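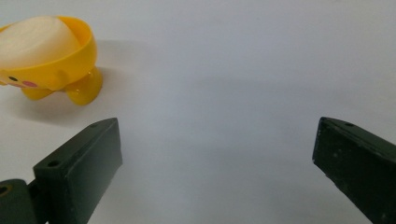
Small yellow toy with a face, white table.

July 5, 2019

Meter read 853 cubic metres at first light, before any tap had been used. The red digits had moved overnight again. All cisterns were off at their own valves, the outside tap was capped, and the washing machine was isolated at the wall. The loss is therefore on the supply pipe somewhere between the boundary box and the internal stop tap, or at one of the two fittings themselves.

Rate of loss works out at eight litres an hour. It was the same on the last test in March, within what I can read off the dial, so whatever it is has not got worse over the spring. A split in old polythene usually grows. A weeping compression joint can sit at the same rate for years, and that is what I am inclined to think we have.

The water company's letter refers to the Trateck meter by the number 2094, which matches the tag inside the box lid. Good. The previous letter had somebody else's meter on it and cost me a morning on the telephone.

Closed the internal stop tap and went back out to the box. The small leak indicator, the little star wheel on the face, kept turning in a slow jerk, then a pause, then a jerk. Opened the tap again and it made no difference to the rhythm. Nothing inside the house is involved. I had been fairly sure of this already but had never written it down with the tap shut for long enough to trust it. Left it shut through breakfast this time.

Tried the listening stick along the path. It is only a length of steel rod with a cup at one end, and it needs quiet, which we do not get after the bakery vans start on the Greststead road. Faint hiss at the boundary box, as expected. Less at the gate post. Louder again beside the drain cover, then nothing by the front step. The drain cover is where the pipe turns, according to the sketch left in the meter cupboard by the previous owners, although the sketch also shows a coal bunker on the wrong side of the house.

Dug a trial hole after lunch, to the side of the drain cover and away from the gas. Hard going to spade depth, then clay. The clay was darker on the house side and came up in slabs. Found the pipe deeper than the sketch has it, black, old imperial size, with a brass elbow. There is a bead of water forming on the underside of the nut, which runs along the pipe and drops off into the clay. Wiped it dry and it was back before I had put the rag down. I did not try to tighten it. These nuts are known to crack when pulled up after a long time in the ground, and I have no way of stopping the flow at the boundary without the long key, which is on loan.
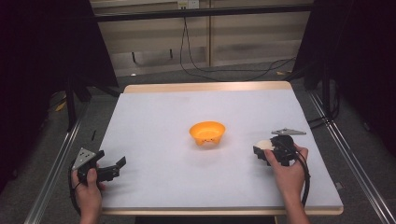 Can an imperial pipe be joined to a modern metric one without changing the whole run?
It can, with an adaptor coupling made for the two sizes, provided the old pipe is cut square and is still round at the cut.

Copied that down from the Dlamini counter sheet, where it is printed under the price list. They stock the Drendov coupling in the size needed. The sheet gives a minimum straight length of pipe either side of the fitting and I have less than that on the elbow side, so the elbow will have to come out too and be replaced in plastic. That means a longer trench. Pegged out a further 18 inches towards the gate.

Parts to ask for: one adaptor coupling, one metric elbow, pipe inserts to suit, a short length of blue pipe, warning tape for the backfill. The inserts must match the wall thickness of the old pipe as well as its bore. Took a reading across the outside with the callipers — it is slightly oval near the nut, better further along.

Covered the hole with the old door and weighted it with slabs. Rain forecast overnight, which will spoil the sides but should not affect the test. Will read the meter last thing and again first thing, same order as today, and ring about the boundary tap once the office opens.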